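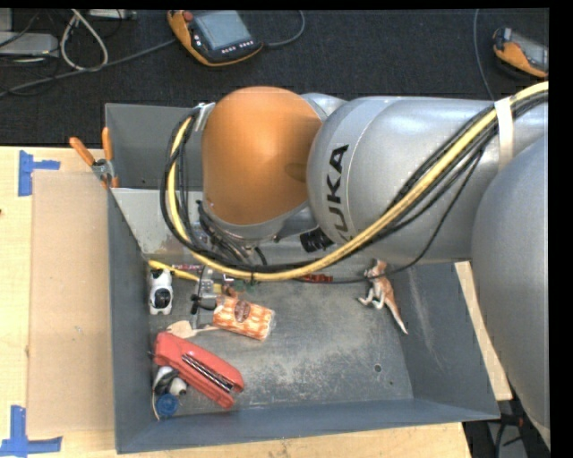
KUKA arm over a metal bin of small objects

Bottling day tips for home cider makers

By Nayara Portela

I love bottling day! The kitchen smells of apples, every surface is sticky and by teatime there's a row of full bottles to show for it. These are the habits I've picked up since my first wobbly batch.

Wash bottles the night before and stand them upside down in the dishwasher rack. Sanitise on the day, just before you fill.

Soak swing-top seals separately. They hide all sorts of gunk in the groove, and a cracked one will let your fizz out, so keep a few spares in the drawer.

Put the full demijohn on the worktop the evening before you need it. Moving it stirs up the sediment, and it wants a good long sit to settle again.

Siphon into a jug first if you're new to it - much easier to control, though you'll splash a bit more air in. Once you're confident, go straight to the bottle with a filling wand.

Check your gravity before you add any priming sugar. I take two readings, 3 days apart, and only carry on if they match. Please don't skip this one, overfull fizz can burst glass.

Leave a gap of two fingers at the neck.

Lay an old bath towel under everything. My neighbour Bláthnaid Dolan uses a baking tray as well and her floor is spotless - mine never is.

Label straight away! I had 11 bottles from November with nothing written on them and still can't tell the Otholm windfalls from the shop-bought juice.

Updated 10/02/2020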